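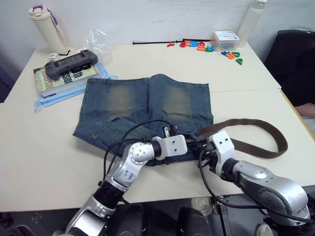
Equipment Review: Zammont Jadoon Two-Arm Bench Kit

Reviewed by Tahmineh Mousavi, Flilthorpe Equipment Assessment Office

Summary

The Jadoon is a two-arm tabletop robot kit sold by Zammont to teaching laboratories and small research groups. It is supplied with two arms, two grippers, wrist and head cameras, and a software license for one workstation. The Office tested the kit in April at the request of two departments that are considering a purchase. The kit is recommended for handling cloth and other soft goods, with reservations concerning cable routing and the printed documentation.

Scope of the review

Most kits in this class are demonstrated on blocks and cups. The departments concerned work with clothing, and the Office therefore chose a harder task: handling a belt in the waistband of a denim garment on a table. A belt is flexible and must be held at one point while it is moved at another. Denim is heavy enough to resist the grippers and tends to bunch when pulled. The operator ran 100 trials over 14 working sessions, using the same kit throughout.

Hand control and recorded playback were assessed separately. The arms were not tested with rigid loads, and no opinion is offered on their use in assembly work.

Grippers and wrist cameras

The two-finger grippers are the strongest part of the kit. The fingers are narrow enough to take hold of a leather tab, and they close slowly enough for the operator to correct a poor grip before the material slips. Grip force is adjusted in the software. The factory setting was too light for denim and was raised on the first morning, after which it was left alone.

The wrist cameras are small and add little weight. Their value is greatest at close range, when the arm itself blocks the view from the head camera. Detail in woven material and stitching is good. Fast movement produces blur, and operators should expect to slow down when a strap is being drawn through a buckle. 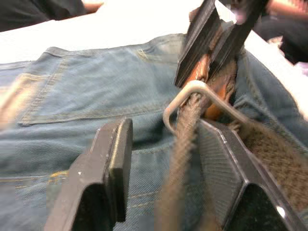

Wrist camera view of the belt and buckle at the waistband.

The picture from each wrist may be shown alone or beside the head camera view. The second arrangement was preferred by every operator who used the kit, although the text labels become small on a laptop screen.

Arms and reach

Both arms moved smoothly in ordinary use. When they worked close together at the center of the table, the software did not always warn of a possible contact between the wrists, and in two trials the operator had to stop the arms by hand. Zammont has stated that a stronger warning will be included in the next software release. The Office has not seen that release and has given no credit for it. 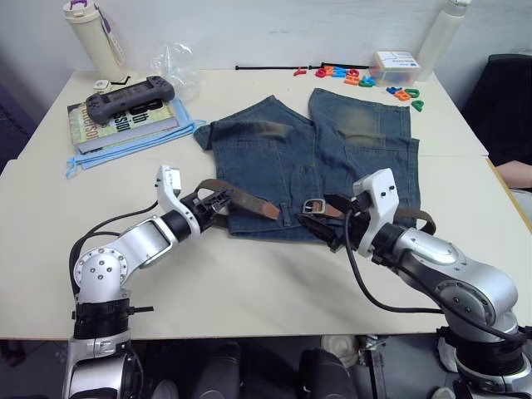 Reach toward the back of the table is adequate for a garment laid flat. Large items such as coats would need to be turned partway through the task. The joints hold their position well at rest, and one arm can keep a steady grip on fabric while the other is being repositioned.

Cable routing is less satisfactory. The gripper cables run outside the arms with considerable slack, and on several occasions a cable came to rest on the work and had to be moved aside. The supplied clips are too few. A set of plain fabric ties solved most of the difficulty, but a kit at this price should not require them.

Software and documentation

Recorded sessions are saved in an open format and can be read by the Sunberg viewer already in use at Flilthorpe. The Office saved 3,000 short recordings during testing – including calibration runs – and none was lost. Setup took 40 minutes on the first day, most of it spent on camera alignment.

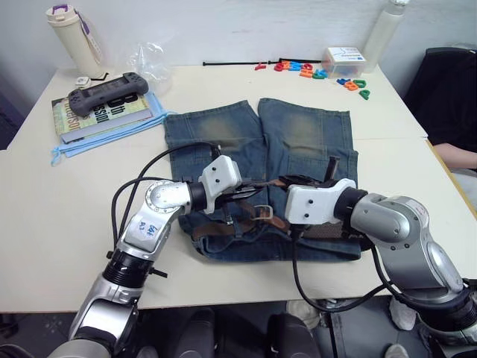
The printed manual covers installation well and daily use poorly. The section on camera alignment refers to a menu that is no longer present, and the table of error codes is incomplete. Support staff at Zammont answered written questions by the following morning and supplied a corrected page for the alignment section.

Recommendation

Purchase is approved for supervised laboratory use. Departments should order additional cable clips with the kit, request the corrected manual page, and set the grip force for their own materials before training begins. Questions concerning the test records may be addressed to the Office.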